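Feb 17, 2021
Mixing notes, gospel single for Judico (working title "Hold Me Steady")

Picked up from the rough Kazmi sent over. Session opened at 48 kHz, all stems present except the second organ pass, which was printed at the wrong rate and played back sharp. Converted it and lined it up by eye against the snare. Good enough to work with, but ask for a clean print before the master goes out.

Tempo map: the band drifts up through the vamp. I tried locking the drums to the grid and the choir then sounded late on every entry. Put it back as played. The click is only correct up to the bridge, so any delay set to the session tempo has to be automated by hand from there.

Lead vocal. Comp is from 4 takes. Verse two is nearly all take three; the ad-libs over the last chorus come from take one, which was sung closer to the mic and has more chest in it. High-pass at 80 Hz, small cut in the low mids on take one only. De-esser before the compressor, not after. With it after, the word "faithfulness" pumped.

Choir. 18 voices, two passes, stereo pair plus a spot on the altos. The spot mic is mostly tambourine. Muted it in the verses and brought it back under the vamp. Sopranos are hard at 3 kHz when they go up on the key change. Dynamic band there, no more than 3 dB of reduction. The pair needed the low end rolled off to get rid of the floor toms.

Organ and bass fight below 120 Hz whenever the pedals come in. Took the pedals down and left the bass alone. Compared with Mistetti's mix of the live version from July: his organ is louder than mine and the lyric suffers for it, but his bass sits better. Try less compression on the DI and more of the amp.

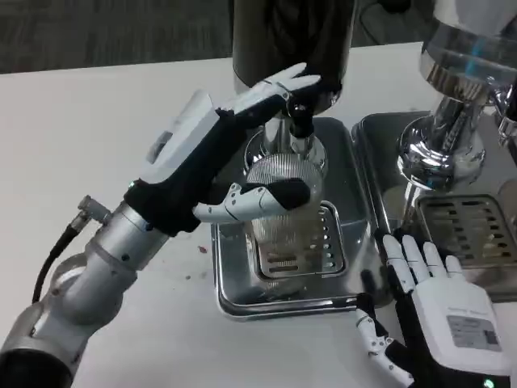
Reverb: one plate for the lead, one hall for the choir, nothing shared. Pre-delay on the plate 20 ms. Shorter than that and the consonants smear. The hall is too long for the half-time section; automate the decay or just pull the send. Pulled the send for now.

Mix bus: gentle compression, 2 dB at most on the last chorus. No limiter until the arrangement is agreed. Kazmi wants the spoken prayer kept before the final vamp, Workine wants it out for the radio edit. Printed both. The edit without the prayer has a bad join on the crash cymbal; use the tail from the previous bar and crossfade.

Still to do:
Replace organ pass two when the new print arrives.
Check the mono fold-down of the choir. Altos drop on the small speaker.
Clicks on the lead vocal at the start of the bridge, probably a missing fade.
Lyric sheet has "thy mercy" in line three, she sings "your mercy" in every take. Tell Judico before the lyric video is made.
Instrumental and backing-only prints, same start point as the main mix.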